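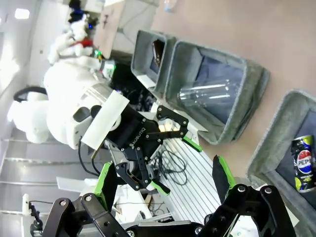

One attendee from last year wrote to us that the help desk workshop was worth the drive, but she wished she had known the schedule sooner. The answers below should take care of that.

Sorkbridge Service Desk Forum – Frequently Asked Questions

When does registration open?
In July. Tickets are sold through the Tirnedine site only.

How many people can attend?
The main hall seats 300. Each workshop is limited to 20, and you sign up for those separately.

Can I get the slides afterward?
Yes. Speakers send us their decks and we email a link to everyone who registered. Allow 3 weeks.

Do I need to use Watik at work to follow the sessions?
No. Two workshops cover Watik ticket routing. The rest apply to any customer support software.

Can I transfer my ticket?
Yes, up to the night before. Send us the new name and your order number – we can't look up orders by company.

Where do I park?
Use the Stergiou garage, next to the main entrance. Bring your parking stub to the front desk to have it stamped.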